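Cardamom again

I bought 100 grams of green cardamom from Dogar in November and it's nearly gone. Most went into buns. Three pods per cup of milk is plenty – more and it tastes like soap.
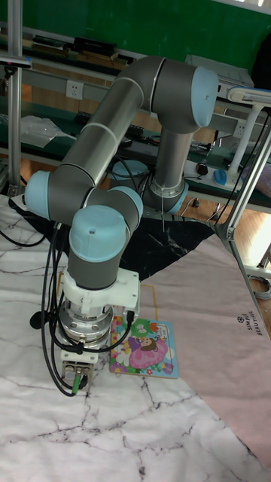 Grey arm, light blue caps, marbled black cloth.

Rhonda Penner uses the ready-ground kind and bakes with 500 grams of flour. I tried hers on Sunday. Good crumb, weak flavor. I'll keep cracking pods by hand, two minutes' work.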